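4.2 The table, and what people mean by "put away"

Before we come to the placements themselves, we would like to spend a little time on the table, as so much of what follows depends on it. When we first planned the Gerkus study we imagined that people would tidy toward a drawer or a shelf, the way they do at home, and we gave hardly a thought to the surface they would be clearing. It was Bjartur Ragnarsson who kept bringing us back to it during the pilot in March. A table, he liked to remind us, is where a kitchen does its thinking, and if you only look at the drawers you will only ever see the answers. We have grown fond of this way of putting it, and we have arranged the section accordingly.

The surface we settled on is large and off-white, with faint grey lines that divide it into big squares, and it has a light wooden rim. It shows its age in scuffs and specks. We thought about replacing it and decided against it, partly for reasons of budget and partly out of a feeling that people relax at a table that has already been used. Participants were told that the lines had no meaning and that they were free to ignore them. Most did, although a few admitted afterward that they had enjoyed lining things up.

Figure 3. Part of the table, with the metal stand on its round base and a long, thin item lying to the left.

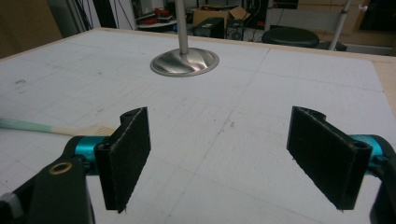 Jhonatan Arboleda wondered, on reading a first draft of this section, whether we were right to treat a thing lying flat on the table as not yet put away, given that in his own kitchen the long spoons live on the counter all year and would be considered lost if anyone found them in a drawer.

We took this objection seriously, and it changed our coding scheme for the better. In the revised scheme an item counts as put away when the participant says it is, wherever it happens to be lying. Across the 85 items in the set and the eight sessions we report on, this gave us 1808 placements, of which 352 had first been coded as unfinished and were now moved over to the finished group. Long-handled kitchen things made up a good share of those. People seem quite happy to leave a slender item along the side of a table and call the job done, while a bowl left in the very same spot will bother them until they have found it a home.

Shape is surely part of the story, and so, we suspect, is color. Several participants sorted by color without having been asked to, and the pale pieces in particular were often gathered together, whatever they were used for.

Figure 4. Long utensil with a pale mint-green handle and a cream-colored head.

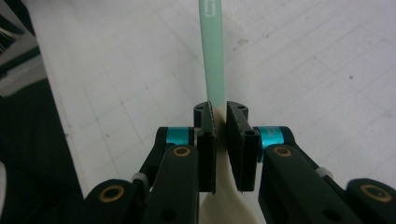 Utensils with two clearly different ends raised a further question, which end should point toward the person, and here our participants were anything but united. Those who cooked daily tended to want the handle near them, ready to be picked up. Others preferred to see the head, so they could tell at a glance what the thing was. One participant changed her mind halfway through and went back to turn everything around, and we have kept both sets of placements in the data, marked separately. The effect of these habits on search time is taken up in Section 4.3.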